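Printed Work Mat for Tables, Mountain Pattern, Blue
Carnitz Table and Bench

Item number: 3571
Color: blue, with dark navy mountain shapes on lighter sky blue
Width: 900 mm
Availability: in stock

Product information

The Carnitz printed mat is made for tables where people build, sort, glue, measure and try things out. It covers the table top and gives you a calm, even surface for small parts. We have sold plain gray mats for many years, and customers asked us again and again for something more pleasant to look at. The mountain pattern was drawn for us at our office in Jodville and we offer it since October.

The top side is a smooth woven fabric. The back side is natural rubber and it holds on wood, metal and painted boards without tape. When you take the mat out of the tube, it wants to roll up again. Please lay it with the printed side down for one night and it will become flat. Do not use an iron or a hair dryer for this.

The colors are printed into the fabric, so they do not come off when you wipe the mat with a damp cloth. For the cloth you can use water and a little dish soap. Strong cleaners such as acetone will damage the print, and we can not replace a mat that was cleaned in this way.

Working with small wooden blocks

Many customers use the mat together with our beech blocks (sold separately, in a bag or in the Virk box). Light wood is easy to see on the blue ground, also in the evening under a lamp. The fabric is soft enough that a block makes only a small noise when you set it down, and it does not jump away.

If you need a harder place in the middle of the table, put a flat sheet of cardboard on the mat. The side of a big shipping box is good enough. It protects the print from pencil, glue and sharp corners, and when it is worn out you take another one. A strip of clear tape along one edge keeps the layers of the cardboard together. Tape may be used on the cardboard as much as you like, but please do not put it directly on the printed fabric for a longer time. 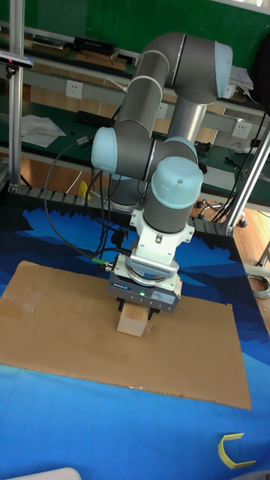
The sheet should be smaller than the mat, so that some fabric remains free on the sides for the parts you are not using at the moment. Plastic pieces in yellow or another bright color are found again quickly on the blue. White parts are best laid on the dark navy areas.

If the sheet slides, check first if there is dust under it. Wipe the mat, let it dry, and put the sheet back. For heavy work we recommend our rubber dots, which stay under the cardboard and leave no marks on the fabric.

What is in the package

One mat, rolled in a cardboard tube
One care card

Blocks, cardboard and rubber dots are not included.

Sizes and prices

The standard mat is 900 mm wide. For very deep tables there is also the Wustside size, with the same pattern in a bigger scale. Please measure your table before ordering and think also of clamps, rails or cable guides along the edge, where the mat can not lie flat. You can cut the mat with a sharp knife and a metal ruler. Cut from the back side. A mat that has been cut can not be returned.

Schools and workshops that order 200 pieces or more receive a separate offer. Write to us with the item number and the size.

Questions from customers

Can I put a hot glue gun on it?
Please use a stand. Single drops of glue can be pulled off when they are cold, but the hot tip leaves a mark.

Does it smell?
The rubber has a light smell in the first days. Leave the mat open in a room with fresh air and it goes away.

Is the pattern the same on every mat?
The drawing is the same, but the position can move a little to the left or right between two deliveries. If you want to lay two mats side by side, please order them together and write this in the comment field.

Delivery

We send the mat as a parcel. The tube is long and does not fit in most mailboxes, so please give an address where somebody can receive it.

Page updated 4 April 2025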